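Skirkix Jister
Grasp planning and cell control for mixed bins

Home / Software / Jister

Version 2.4 – released Jun 25, 2020

Jister is the part of your bin-picking cell that decides what to grab next, from which side, and when to leave something alone for a moment. It takes in depth and color from a fixed camera, proposes grasps, plans an arm motion that doesn't involve the bin wall, and hands the result to your robot controller. Then it does it again, several thousand times, without asking for a raise or a window seat.

It was written for bins where no two things match. If your bin holds one kind of bracket, all new, all the same way up, there are cheaper products and we will happily tell you which of your colleagues to ask.

What's in the package

Jister Core, the grasp proposer and motion planner.
Jister Desk, the operator screen. Runs in a browser.
Stena, the calibration and bin-model tool, formerly sold separately and now included because people kept skipping it.
Abdella, the log recorder and replay viewer.
One license dongle, small, easily lost. Tie something to it.

How it picks

Most planners start by asking what an object is. Jister starts by asking where a finger could go. It looks for surfaces it can hold from two sides or seal against from one, scores them, throws out the ones the arm can't reach, and sorts what remains. The object library is optional. You can load CAD models if you have them, and Jister will use them to improve the score, but a part with no model still gets picked.

The default settings return up to 583 grasp candidates per view. You will never want to read them all. Jister Desk shows the best five and a button marked More, which engineers press on the first day and operators don't press at all.

Long thin things get their own treatment. Brushes, rods, tool handles and anything else with a head heavier than its tail tend to swing when lifted by the wrong end, so the planner estimates a balance point from the visible shape and moves the grasp toward it. The estimate is a guess, and it's shown as one: a gray bar that gets longer as Jister gets less sure. Operators can drag the point by hand. The correction is kept for that shape only, so one stubborn brush won't change how the cell treats everything else.

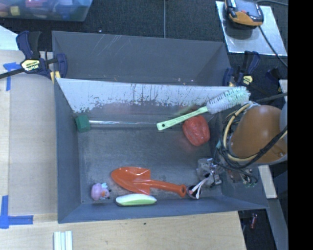 Items that stick out over the rim used to be a headache. Version 2.3 treated the top edge of the bin as the edge of the world, and whatever hung over it was planned as if it had been sawn off at the rim. The arm would then set out with great confidence and half a collision model. In 2.4 the sensing volume extends past the walls by a margin you choose, and overhanging items are planned whole. We also put them earlier in the picking order by default. You can turn that off under Order > Overhang first.

Clear and shiny items are better than they were. Depth cameras see straight through clear plastic or report it as a hole in the floor, so Jister now compares the color view with the depth view and marks places where the two disagree. A marked place is approached slowly, with the force limit lowered. It makes those picks slower. It also makes them picks.

The bin model

Stena builds a model of your bin from a short scan with the bin empty. Sloped walls, raised back panels and clamps on the rim are all included as obstacles, along with hoses and cables on the arm itself if you enter them. Please enter them. A planner that knows the arm to a tenth of a millimeter and knows nothing of the hose wrapped around it will find the one path where that matters – usually on a Friday.

A scan takes 219 seconds on the standard settings. You need a new one if the bin moves, the camera moves, or someone swaps a clamp for a bigger one. Stena compares each morning's first view with the saved model and puts up a yellow notice if they no longer agree. The notice can be dismissed. Abdella records who dismissed it.

Worn and scratched bins are fine. Stena averages over surface marks and looks at shape, so you don't need to repaint anything before installing.

Control and handover

Jister sends joint trajectories, never raw motor commands. Your robot's own safety controller keeps the last word, and the pendant and its stop button work exactly as they did before you installed us. Speed limits set on the pendant are read at startup and respected. If you lower them mid-shift, Jister replans at the new limit from the next pick.

Grippers are described in a plain text file: finger width, stroke, closing force, and the outline of anything that sticks out. Twelve gripper files come with the package. Custom grippers are common among our customers, and so are custom grippers rebuilt over lunch, so the file reloads without a restart.

Replay

Abdella keeps the last 894 picks in full, with both camera views, the chosen grasp, the planned path and the joint positions reported by the robot. Step through any of them at your desk. The What If panel lets you change a setting and see which grasp would have been chosen. It can't tell you how that grasp would have gone, and the panel says so in fairly large type after some lively email in January.

Older picks are reduced to a single line each and kept until the disk fills up.

Requirements

PC with 16 GB of memory and a supported graphics card (list in the manual)
Ubuntu 16.04 or 18.04
Depth camera with a registered color stream, fixed mounting
Six- or seven-axis arm with a trajectory interface
A wired network between PC and controller. Wireless will install, and you will regret it.

Known limits in 2.4

Soft items that change shape when gripped are planned using the shape they had before. Two bins in one view need two licenses. The German translation of Jister Desk still calls the gripper "the handle" on one screen, and we have grown fond of it, but it will be fixed.

Ordering

Jister single cell, part number 552-J. Includes one year of updates and email support.
Upgrade from 2.3: free with a current support plan. Rescan your bin with Stena after upgrading; old bin models won't load.
Trial: 30 days, full features, replay export disabled.

Downloads: Manual (PDF) | Release notes | Gripper file template | Sample logs for Abdella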